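From: Kiros Fikre
To: joma-users
Subject: Re: [joma-users] Planner ignores cable when reaching over the basket

Sumeya Mersha wrote:
> We moved from Ayele to Joma in January. Plans that used to be
> rejected now go through, and 91 out of 200 bring the forearm in
> over the basket rim. Is the wrist cable in the collision model
> at all? Can you send what your setup looks like?

No, it isn't. Joma only loads the rigid links, so anything that hangs is left out. Ayele had a padding value of 151 mm on the wrist, which hid the problem.

Our arm at the basket, with the long cable looping below the wrist:

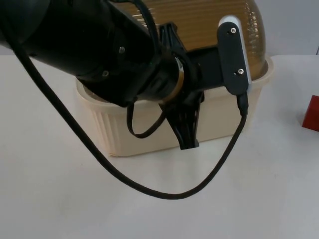
1. Cable

Add a capsule chain to the wrist link and mark it as soft. The planner then treats contact as a cost – it won't throw the plan out. Keep the shorter loop under the wrist as a single sphere.

2. Wrist view

The second fault is in the perception node. When the gripper tilts up, the depth fit finds big flat surfaces and adds them to the world as obstacles. The view has the finger at the bottom and mostly plain grey panels above it.

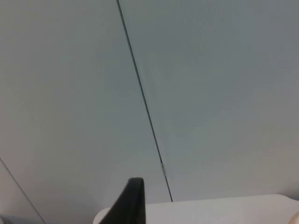 I now drop any plane fit while the wrist pitch is past the limit in the Bresham config file, and mask the finger before the fit runs. The patch is in ticket 978. It applies to the current branch but not to the Flillden fork, where the node was renamed.

Could you rerun your 200 with both changes and post the log? I would like to see the planning times too – the capsules do slow it down.

Kiros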